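Pizarra blanca

La pizarra blanca, llamada también pizarra acrílica, pizarrón blanco o tablero de rotulador según el país, es una superficie lisa y brillante, por lo común de color blanco, sobre la que se escribe con rotuladores de tinta no permanente. Se usa en aulas, oficinas, laboratorios y viviendas. Su difusión se produjo sobre todo en la segunda mitad del siglo XX, cuando empezó a sustituir a la pizarra de tiza en muchos centros de enseñanza.

Denominación

En España es habitual la forma «pizarra blanca», a veces «pizarra Vileda» por extensión de un nombre comercial. En varios países de América se prefiere «pizarrón blanco» o «pintarrón», esta última corriente en México. En Colombia y Venezuela se oye «tablero acrílico» y «pizarra acrílica», aunque el material no siempre sea acrílico.

Materiales

La superficie de escritura debe ser poco porosa para que la tinta quede encima y no penetre. Los materiales más frecuentes son los siguientes.

Melamina. Es la opción más barata. Consiste en un papel impregnado de resina y prensado sobre un tablero de fibras. Con el uso se vuelve más porosa y retiene restos de tinta, lo que produce el llamado efecto fantasma.

Acero lacado. Se aplica pintura o laca sobre una chapa. Admite imanes y dura más que la melamina, aunque se raya con objetos duros.

Acero vitrificado. Se obtiene fundiendo una capa de esmalte vítreo sobre la chapa a alta temperatura. Resiste bien los arañazos y los disolventes y es el material usual en instalaciones de uso intenso.

Vidrio templado. Se fabrica transparente o con la cara posterior pintada. No absorbe la tinta, pero pesa más y produce reflejos. Para fijar imanes necesita una chapa detrás y suele requerir imanes de mayor fuerza.

También existen láminas adhesivas y pinturas que convierten una pared en superficie de escritura. Su rendimiento depende mucho de la preparación del soporte.

Formatos

Las pizarras murales se fijan a la pared con tornillos y suelen llevar una bandeja inferior para los rotuladores. Las de caballete o con ruedas se trasladan de una sala a otra, y algunas giran sobre un eje horizontal para aprovechar las dos caras. Las pizarras de mano, de tamaño cercano al de un folio, se emplean en la enseñanza primaria y en las clases de idiomas: cada alumno escribe su respuesta y la muestra al docente. Sirven asimismo para practicar caligrafía y sistemas de escritura distintos del latino. 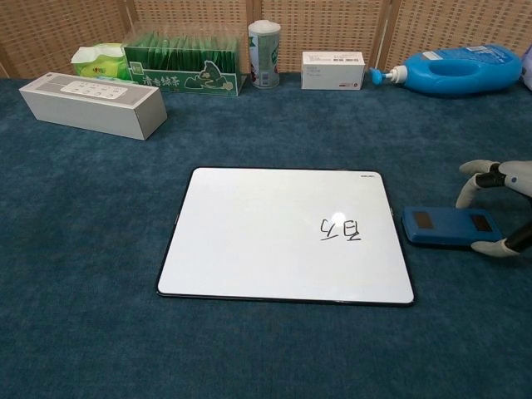

¿Por qué se borra en seco la tinta de estos rotuladores?
La tinta contiene un agente desmoldante, generalmente de tipo oleoso, que impide que el pigmento se adhiera a la superficie. Al evaporarse el disolvente queda una película seca que se desprende con un paño o un borrador de fieltro.

Rotuladores

Los rotuladores para pizarra blanca llevan pigmento, un disolvente, una resina y el agente desmoldante. El disolvente más común es el alcohol, que seca en pocos segundos. Los primeros modelos utilizaban compuestos de olor más fuerte, hoy poco empleados en la escuela. La punta puede ser redonda o biselada. Conviene guardarlos en posición horizontal, ya que en vertical el pigmento tiende a depositarse en un extremo.

Existen además rotuladores de borrado húmedo, cuyos trazos solo desaparecen con agua. Se usan para cuadrículas, calendarios y rótulos que deben permanecer mientras se modifica el resto.

Limpieza y conservación

El borrado diario se hace en seco. Cuando el fieltro acumula pigmento deja de limpiar y extiende una capa gris por la pizarra, por lo que debe lavarse o cambiarse. Una vez por semana se recomienda pasar un paño de microfibra humedecido con agua o con un limpiador específico, y secar después.

Los trazos antiguos se endurecen a medida que pasa el tiempo. Un método conocido consiste en repasarlos con un rotulador nuevo y borrar enseguida: el disolvente fresco reblandece la tinta vieja. El alcohol isopropílico elimina también buena parte de las manchas de rotulador permanente. Los estropajos y los polvos abrasivos dañan el acabado de forma irreversible.

Comparación con la pizarra de tiza

La pizarra blanca no desprende polvo de tiza y admite colores más vivos. Puede servir como pantalla de proyección, si bien las superficies muy brillantes causan deslumbramiento y para ese fin se fabrican acabados mates. Entre sus inconvenientes figuran el precio de los rotuladores, los residuos plásticos que generan y la dificultad de saber cuánta tinta les queda.

Véase también

Borrador
Papelógrafo
Pizarra interactiva
Rotulador

Última revisión de la página: 03/06/2025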